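Gistik Dual-Arm Workcell
Planning and Set-Up Guide

Section 4. Planning and Budgeting for a First Workcell
Revised 6 Aug 2026

4.1 Scope
This section applies to departments that intend to request a dual-arm workcell for tabletop handling. It covers the steps to be completed before a purchase request is submitted. Installation and wiring are addressed in Section 5. Requests that do not include a completed Form 273 will be returned to the department.

4.2 Before You Begin
Have the following on hand:
Floor plan of the proposed room, with doors and windows marked
List of objects the cell will be expected to handle
Name of the budget holder
Most recent electrical inspection report for the room

4.3 Defining the Task
1. Write one sentence stating what the arms will pick up and where they will put it. If the task cannot be stated in one sentence, divide it and submit each part separately.
2. Select one reference object. The reference object should be inexpensive, easy to replace, and similar in size to the items in daily use.
3. Place the reference object on the table within the planned reach of both arms and confirm that each gripper can approach it without crossing the path of the other.
4. Record the open width required at the grippers. Enter this value on line 4 of the form. 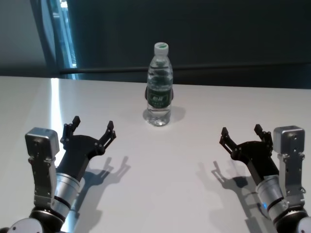
Figure 4-1. Two-arm layout with reference object, grippers open.

NOTE: Grippers are quoted separately from arms. A quotation that lists arms only is not complete and should not be used for comparison.

4.4 Preparing the Budget
5. Obtain written quotations from at least two suppliers. Departments at the Ninh site should include Senia, which holds the current service agreement for that building.
6. Enter each of the following on its own line: arms, grippers, wrist-mounted equipment, controllers, table, cabling, safety equipment, and software licenses.
7. Enter shipping and customs charges as quoted. Do not estimate them from an earlier order.
8. Add a line for operator training. Training may be charged to the following year only if the course is booked before the end of February.
9. Add a line for spare parts. Gripper fingers and wrist cables are treated as consumable items and are not covered by the arm warranty.

CAUTION: Do not combine the cost of two arms into a single line. The finance office records each arm as a separate asset, and a combined line will delay approval.

4.5 Room and Table
The work surface and the light that falls on it should be settled before the order is placed, as changes made after delivery are charged to the department. Tables with a plain, matte top are preferred – glossy tops have led to additional costs at two sites. Window light should be reviewed at several times of day and the cost of blinds included where needed. Even on a matte white top, strong light produces hard-edged shadows in the shape of the gripper fingers, as in the layout with the green-labeled water bottle, where they spread over the front part of the table. A department that plans to use cameras for object detection should ask the supplier in writing how its software treats such shadows.
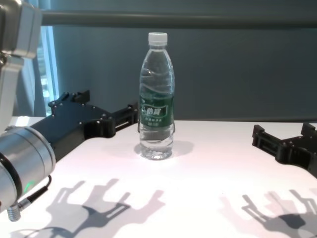 Cable length is the item most often left out of a first request. Measure from the wrist of each arm to the controller along the path the cable will follow, with the arm at full extension, and add 200 mm for slack. Connectors at the wrist also need clearance of their own. On the left arm the thin black cable leaves a threaded metal connector under the flange and curves up along its underside, and a fixture placed close to that side could press against it. Replacement cables are ordered under part number 862.

4.6 Submitting the Request
10. Attach the quotations, the floor plan, and the completed form.
11. Send the package to Sang Lương, Equipment Planning, with a copy to the budget holder.
12. Keep the reference object. It will be used again at acceptance testing (see Section 6).

NOTE: Requests for mobile bases under the Femby program follow a different procedure and should not be submitted with this form.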